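Zatstead Sorting Bins, set of three

Home > Playroom > Storage > Bins and tubs

Item no. 143
In stock, ships from our own warehouse

The Zatstead bins are open plastic tubs for building blocks and other small toys. A set has three bins, one each in white, orange and dark teal. They have rounded corners, a thick rim and no lid. Set them in a row on a table or on the floor and sort by color, by size, or however the children like to do it.

We sell them mainly to preschools and day care rooms, and a fair number go to families. They work best with the larger blocks made for small children. Small bricks fit too, but they collect in the corners and you will end up tipping the bin to get the last ones out.

What you get
Three bins (white, orange, dark teal)
One sheet of plain white labels, 15 to a sheet
Blocks are not included. See the Ballen block bags, sold separately.

Using them for sorting
Put all the blocks out loose in front of the bins and give each bin a color. Younger children do better if you start the bins off with one block each, so they can match to it. Older ones can sort by length, or put the long blocks in one bin and the short ones in another. Green in the orange bin confuses some three-year-olds and others don't care at all.

Cleaning
Wash by hand in warm water with dish soap. Wipe along the ridges on the inside wall with a soft brush. Do not put the bins in the dishwasher. The labels should come off before washing, and any glue left behind can be removed with cooking oil on a paper towel.

Loose blocks and the row of bins; a yellow block in the white one

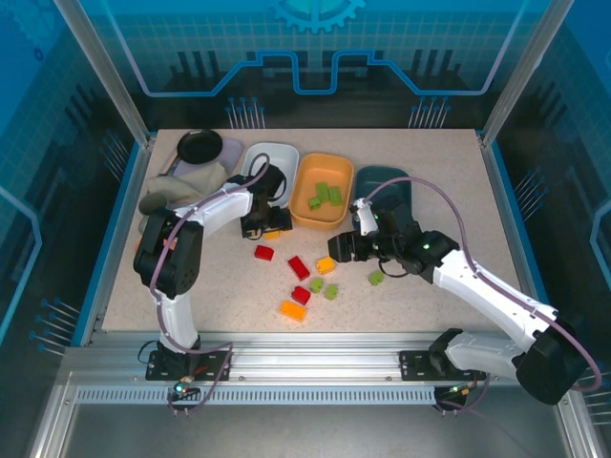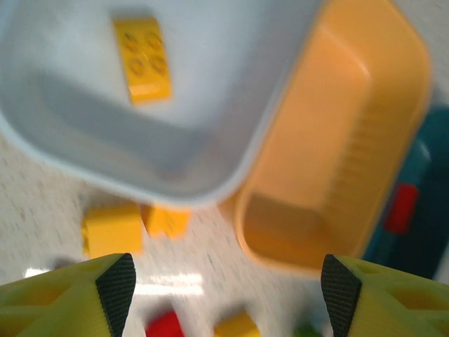
Ordering
Single bins can be ordered in any of the three colors. Write the color in the notes box at checkout. Orders of 80 sets or more go by pallet and need a delivery address with someone there to sign. School purchase orders are accepted by email, attention Paweena Rojanasak.

Returns
Unused bins can be sent back within 30 days. Please keep the carton, as the bins scratch if they are shipped without it. If a bin arrives cracked, send a photo of the crack and of the outside of the carton to Manee Suksawat in customer service and we will replace that bin only. You don't need to return the rest of the set.

Goes with
Ballen block bag, large blocks, mixed colors
Vanhove low shelf, holds three bins side by side
Replacement label sheets, pack of 300 labels

Page updated 4 September 2021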